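Print this page | E-mail this page

# Jemska bench notes: README for the sorting cell data

Welcome, and thank you for reading this far into the folder. Most people open the recordings first and come back here when something puzzles them, and that is quite all right. The page was started by Liv Hellström on the packing side at Wustgate and has been added to since by anyone who had something to say, so please forgive the changes of tone.

## What is in the folder

The folder holds 98 recorded runs of the two-armed sorting cell at the Wustgate site. Each run has its own sub-folder with the camera recording, the arm log and a plain text file called `notes.txt`. The notes are written by whoever was on the bench at the time, in their own words, and we have left them as they were apart from taking out people's surnames. Of the 98 runs, 24 have longer notes, usually when the person had worked the same job by hand for years and had opinions about it. Those are the ones I would start with, if you have an afternoon to spare.

The work itself is making up stationery sets for Kirkegaard, our oldest customer for this kind of thing. Pens and markers have to be taken out of one container and put into another, over and over, and it used to fill a good part of the morning shift. It is light work but hard on the wrists and the neck, and several of us have the physio appointments to prove it. Dristero supplied the cell, and their people came over in August to help us set it up and to show us how to stop it, start it and talk it out of a sulk.

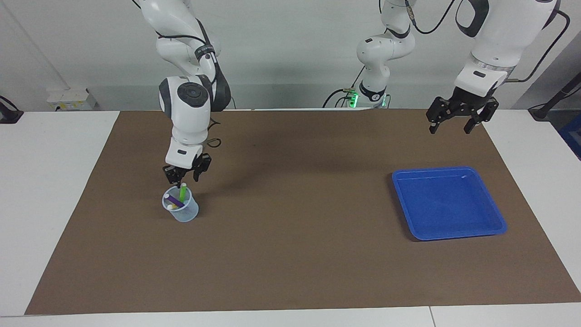
*Sorting cell, marker task: three markers in the measuring cup, gripper above it, blue tray on the brown mat.*

The marker task is the one newcomers find easiest to follow, so it is a good place to begin. Markers lean on each other in a cup, and they seldom lean the same way twice. A person sorts that out without thinking, with a little shake or a nudge of the finger, and it was only when we had to explain it to Dristero that we found out how many small habits we had. Stellan Moen sat with three of the packers and wrote those habits down over two long tea breaks, and his list is in `habits.txt`. It is my favourite thing in the whole folder.

## How the work has changed

Two people on each shift are now trained as bench minders. A minder sets out the cup and tray, watches the run, steps in if a marker rolls away and writes the notes afterwards. The training takes 15 hours, spread over a fortnight and done in paid time, which we asked for early on and were glad to get. The rest of the packing team have moved on to checking and boxing, and there has been more swapping about between jobs than there used to be.

Not everyone likes it, and it would be wrong to tidy that away. Some of the older notes are rather cross. A couple of colleagues miss the chat round the old sorting table - you can't gossip in quite the same way when you have one eye on a gripper - and others say the checking work is duller than the sorting ever was. We have kept those remarks in, and we would ask you to keep them in too if you pass the folder along.

## Using the data

You are welcome to use the runs for teaching and for study. Please don't use them to compare one minder with another. The length of a run depends on how the bench was laid out, who stopped to answer the phone, and a dozen other things that the log doesn't record, and we gave the team our word on this before the first recording was made.

Run numbers go up to 100, but two numbers were never used, so there is no need to write and tell us that files are missing. Times in the notes are site time. Spelling is the writer's own.

If something is unclear, ask for Liv at the packing office. She is usually at her desk after 2 pm, and she likes being asked.

## Related

- Minding the bench: a short guide for new starters
- Habits list, with Stellan's additions
- Questions from the night shift
- Swapping jobs on the packing floor: how the rota works

Contact the packing office | © Jemska project, Wustgate | Back to top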